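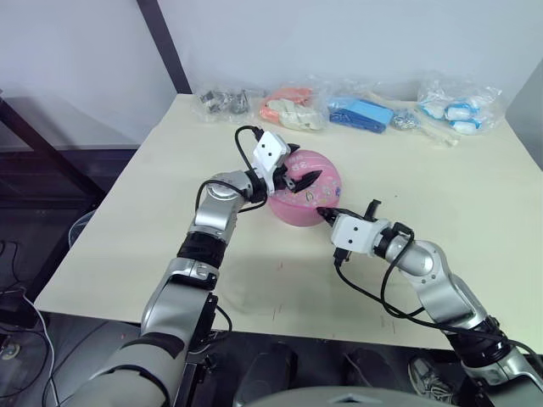

ボトロウ道具直しの会 机まわり班

作業机の片づけ方(小物の袋、ボール、木の柄)

道具を直す会に入ると、まず道具の直し方を教わるものだと思われがちですが、うちの会で最初に教わるのは机の片づけ方です。入会してすぐ「では片づけから」と言われた人の顔は、だいたい同じ顔になります。私もなりました。

このページは、フェルタルスカ通りの作業室で机を使う人のための手順書です。前の版は壁に貼ってあったのですが、字が小さすぎて誰も読まず、そのうち上からお茶の当番表が貼られました。今回は書き直して、家の机でも使えるようにしてあります。お茶の当番表については別のページをどうぞ。

用意するもの

・口の閉じられる透明な袋。厚手のもの
・油性ペンと、はがせるラベル
・やわらかい布を二枚
・プラスドライバー。大きさの違うものを何本か
・浅い皿かお盆
・台所用の中性洗剤

袋は近所のビタルで買っています。一包みほぼ300円で、もっと安いものもありますが、安いほうは口が二度目から閉まりません。会計に出すと「袋にそんなに出すのか」と言われます。毎回言われるので、レシートの裏に返事を書いておくことにしました。

手順1 机の真ん中を空ける

片づけの前に、真ん中と奥を分けます。真ん中は今さわっている物の場所、奥の壁ぎわは待っている物の場所です。うちの机はクリーム色の天板で、薄い色の机は小さなネジが見つけやすくて助かります。そのかわり、鉛筆の粉もよく見つかります。

真ん中に置く物は一度に一つ。ボールを拭くならボールだけです。「ついでにこれも」と言って横に何か置いた瞬間から片づけは散らかしに変わるので、ついでの物は奥へ回してください。

机の手前の縁には何も置かないこと。肘が当たります。落ちたネジは必ず家具の下へ行きますし、ワンドの古い棚の下は、手が入らない高さに作られています。設計した人に一度会ってみたいものです。

手順2 小物を袋に分ける

部品の分け方には流派があります。材質で分ける派、大きさで分ける派、「そのうち使う」で一袋にまとめる派。三つ目は流派と呼んでよいのか、会でも意見が割れています。

うちは見た目の色で分けます。いい加減に聞こえるでしょうが、これが一番もめません。小さくて黒っぽいものや金属の灰色をしたものは一つの袋へ。オレンジ色とオフホワイトのものは、その隣の袋へ。何の部品か分からなくても色は分かるので、入ったばかりの人にも頼めます。

分けるときは、まず浅い皿に全部あけてください。袋から袋へ直接移すと、途中で必ず一つ逃げます。皿の上で大きいものから拾い、細かいものは最後に皿を傾けて流し込みます。袋の口は机に寝かせて開き、片手で押さえておくと楽です。

袋に入れるのは七分目まで。満杯にすると中が見えず、透明な袋を買った意味がなくなります。空気は軽く抜きます。ここで張り切って全部抜くと、とがった部品が袋を破ります。経験者が書いています。

ラベルには、入れた人の名前と、元が何だったかを書きます。「不明」でもかまいません。ただし「たぶん大事」はやめてください。以前、ハヌル・ハムさんが引き継いだ引き出しには「たぶん大事」が何袋もあり、どれが本当に大事なのか、書いた本人にも思い出せませんでした。

手順3 袋を壁ぎわに並べる

閉じた袋は、机の奥の縁に、壁に沿って一列に並べます。重ねません。重ねた袋の下のほうは、世の中に存在しないのと同じ扱いになります。

並べる順番は左からです。よく使うものを右に寄せたいという右利きの方の主張は理解できますが、人によって順番が変わると困るので、左からで統一しています。左利きのディマ・カイシさんは前からこの順番が気に入っているそうです。

並べ終えたら、一歩下がって見ます。中身の色が見えていればよろしい。見えない袋があったら向きを直します。それでもだめなら入れすぎなので、手順2の七分目のところを読み直してください。

手順4 ボールを拭く

子どもの遊び道具も、この机によく来ます。たとえば、つやのある薄いピンクのボールで、小さな漫画の絵が白や青で散らしてあるもの。こういう絵つきのボールは、洗い方を間違えると無地のボールになります。

1 ぬるま湯に中性洗剤をほんの少し落とし、布をひたして、かたく絞ります。
2 絵のないところを先に拭き、布に色が移らないか確かめます。
3 絵の上は押さえるように。こすらないでください。
4 もう一枚の布で水気を取ります。
5 机の真ん中に置いて乾くまで待ちます。

除光液やアルコールは使いません。「少しだけなら」と言う人がいますが、少しだけ使ったボールでは、少しだけ顔が消えた動物が笑っていました。夢に出ます。

空気の抜け具合は、両側からそっとはさんで見ます。片側から押すと転がるだけで、何も分かりません。はさんで、へこみ方が左右でそろっていればよしとします。抜けているようなら、空気穴のあるボールかどうかをまず調べてください。穴のないボールに針を刺して空気を入れようとした人の話は、本人の名誉のために書きません。

乾くのを待つあいだ、ボールは机の上をゆっくり移動していくことがあります。うちの床が水平でないためです。布を輪にして下に敷けば止まります。

手順5 木の柄を調べる

丸い木の棒を、黒い受けに差しこんである道具があります。木の部分にはニスが塗ってあって、受けはネジで留まっている。この組み合わせは、ゆるみやすい場所がだいたい決まっています。

まず受けを下にして縦に持ちます。受けのほうをしっかり持ち、もう片方の手で木を軽くひねります。動かなければ、そこで終わりです。動かないものを「念のため」と締め直すのはやめましょう。念のためで割れた木は、木工の得意なクリサンシ・バラスカスさんのところへ持っていくことになり、たいへん静かに受け取られます。あの静けさは、叱られるよりこたえます。

動いたら、受けの縁と木のあいだをのぞいてください。すき間が見えるだけなら慌てなくて大丈夫です。もともと少し余裕のあるものもあります。見るべきなのは、ひねったときにそのすき間が広がったり狭まったりするかどうかです。

次にネジを探します。正面に一本あるからといって、それで全部だと思わないこと。受けをぐるりと回すと、縁のすぐ下の横のほうにも頭が出ていることがあります。見落とした一本がゆるんでいる率については、会の者なら誰でも暗い顔で答えられます。

ニスの面は明かりに斜めに当てて見ます。つやのある木は光の筋がよく出るので、ひびと間違えやすいところです。棒を少し回してみて、筋が一緒に動かずその場に残るようなら、ただの照り返しです。木と一緒に回るなら、模様か、傷か、ひび。爪の先を横にすべらせて、引っかかるかどうかで決めます。
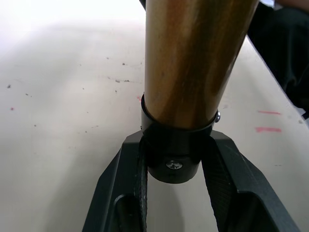
手順6 ネジを締め直す

ドライバーは、溝に入れて遊びのないものを選びます。小さすぎるドライバーで十字の溝を広げてしまうのが、この会で最も伝統ある失敗です。溝の形がすでにくずれて見えるネジは、なおさらゆっくりやってください。

1 受けの部分を布でくるみ、つるつる滑らないようにします。
2 ドライバーをネジの頭にまっすぐ当て、押しつける力を七、回す力を三にします。
3 一本目を少しだけ締めます。
4 反対側か横のネジも少しだけ締めます。
5 一本目に戻ります。これを止まるまで繰り返します。
6 木をひねって確かめます。

一本目をいきなり最後まで締めると、棒が片側に寄って斜めにつきます。斜めについた柄は使っているうちに味が出る、とマジュディ・ダーヘルさんは言うのですが、あの人の道具はどれも味が出すぎていて、借りた人が必ず返しに来ます。

締めても空回りする場合は、ネジ穴が広がっています。ネジを抜き、木の穴に爪楊枝を一本、木工用接着剤を少しつけて差し、余りを折って、一晩置いてから締めます。一晩です。お茶を一杯飲むあいだは一晩に入りません。

抜いたネジは浅い皿へ。口にくわえないでください。先輩方がやっていても、です。

つまずきやすいところ

ネジの溝が完全につぶれた
幅の広い輪ゴムを頭とドライバーのあいだにはさんで、強く押しながら回します。これで回らなければ、それ以上さわらずに棚の59番の箱へ入れてください。工具のそろった人が引き受けます。引き受けた人の独り言は聞こえないふりをすること。

袋の中に、どう見ても別の色の部品が混じっている
出して正しい袋に移します。誰が入れたかを調べる必要はありません。ラベルに名前が書いてありますが、読まないのが思いやりです。

オレンジ色なのか茶色なのか決められない
決めた人が正しいことにします。以前これで、夕方が丸ごとなくなりました。

ボールがどこかへ行った
机の下、棚の下、廊下の順に見ます。廊下にもないときは、隣の部屋の子どもたちに聞いてください。たいてい知っています。

木の柄がべたつく
古いニスがゆるんでいることがあります。乾いた布で拭いて変わらなければ、塗り直しです。塗り直しの手順はまだ書けていません。前の版を出したときは六月には書くと言いました。何年の六月かは言っていません。

帰る前に

真ん中に物が残っていないこと。袋が一列であること。ドライバーが元の場所にあること。この順に見て、鍵箱を2343に合わせて閉め……と前の版には書いてあったのですが、番号を貼り紙に書くのはどうなのかとスハ・オベイダットさんに言われ、とっくに変えてあります。今の番号は当番に聞いてください。

手順におかしなところがあれば、机の右の引き出しにある紙に書いて入れておいてください。月に一度まとめて読みます。引き出しは少し固いので、持ち上げながら引きます。そこを直す手順も、そのうち載せます。

最終更新 2020年1月26日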